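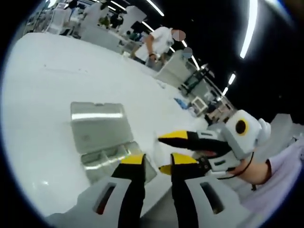 How many demonstrations does a learning system need before it can do one small job with a box?

More than you would like. For the course project, plan on 200 clean ones per task. The Flornix set we use for comparison holds 3,000, and its policy still fumbles a lid now and then.

Unit 8: Gathering examples by hand

A policy learns what you did, including the parts you would prefer to forget. If you hover over the box while thinking about lunch, it will learn to hover. It has no idea about lunch.

Terms for this unit

Episode: one attempt at the task, from the start signal to the stop signal.
Demonstrator: you, holding the gripper.
Label: the short sentence saying what the episode is supposed to show. "Open the box" is a label. "Box stuff 2" was handed in last term and was not accepted.

Before you record

Read the task card to the end. Most cards in the Gumenach series put the important part in the last line, for reasons known only to their authors.
Put the box where the card says, then vary it a little between episodes. A policy that has only seen a box in one spot will be devoted to that spot.
Open and close the jaws once, fully, so the width readings have a known start.

While you record

Move at the speed of someone carrying soup. Keep the fingertips in view of the gripper's own camera, and keep your free hand out of it. In two-gripper tasks, decide beforehand which one holds and which one moves. Negotiating in midair makes for a charming episode and a useless example.

If you miss a grasp, recover and carry on. Recoveries are worth having. If you drop the part on the floor, stop and mark the episode as failed. Crawling under the table is outside the scope of the Bondarchuk task list.

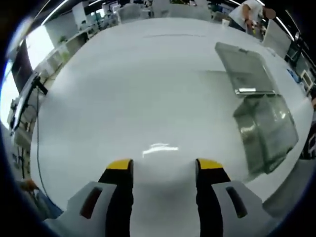 Sorting what you recorded

Watch every episode at least once at normal speed. Give it one of three marks: keep, keep as recovery, or discard. Roughly a tenth will be discards. If yours come to zero, watch them again with your eyes open.

Upload to Londeo with the label, the task card number and your initials. Leave the discards in their own folder. We use them in Unit 9, anonymously, as far as that is possible with handwriting like yours.

Reading for next time: the handout on action spaces, sections 1 and 2. Section 3 is optional and reads like it.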